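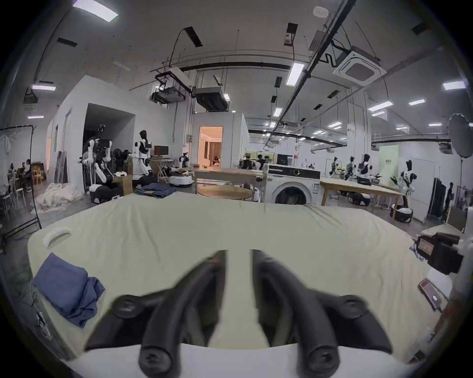 Jurstead, the neighborhood clothing library that started out in a borrowed church hall in Tralley, is moving into a permanent home on Waritz Street this June, and we could not be happier to share the news with everyone who has lent, borrowed, patched or dropped off a bag of clothes with us over the years. Members will be able to come in, pick out what they need for a season, and bring it back when the kids have grown or the job interview is over. Most of what we lend is the plain, hard-working stuff of everyday life, like a pair of dark blue jeans, folded and ready for whoever needs them next, and there will finally be proper shelves to put it all on.

The new space used to be the Karamanlidis shoe shop, and plenty of people in Tralley will remember being fitted for their first school shoes there. The family has leased it to us for 7 years at a rent we can manage, and they have asked only that we keep the old bench by the front window. We were going to keep it anyway — it is a very good bench.

"We have been packing everything into boxes at the end of each session and unpacking it again at the start of the next one, and I think all of us have the sore backs to prove it," said Loukia Raptis, director of Jurstead. "What I am looking forward to most is being able to leave a coat on a hanger overnight. It sounds like such a small thing, but if you have ever ironed the same coat three times in one month you will know what I mean."

Jurstead has 126 member households at present and a lending collection of 700 garments, from baby sleepsuits up to winter coats and work boots. Membership will stay free for anyone who lives in Tralley or the villages nearby. Borrowers may take out up to three bags at a time, and there are no fines for stains, lost buttons or ordinary wear, so please don't stay away on account of a grass-stained knee!

The back room will be given over to mending. Bienvenido Calimlim, who spent most of his working life in alterations, will run an open mending table there on Saturday mornings, and beginners are welcome, along with people who have been meaning to fix that one zipper since last winter.

"Bring the thing you have nearly given up on," Calimlim said. "A hem is not hard once somebody sits next to you and shows you, and I have plenty of thread in every color except, for some reason, brown."

Donations are paused while we pack up and will open again once we are settled on Waritz Street. When they do, we will be especially glad of children's raincoats, men's work pants in larger sizes, and sturdy wooden hangers. Please wash items first and check the pockets.

Feb 5, 2026 | By Loukia Raptis

Contact: Jurstead press desk, Tralley | © 2026 Jurstead | Back to top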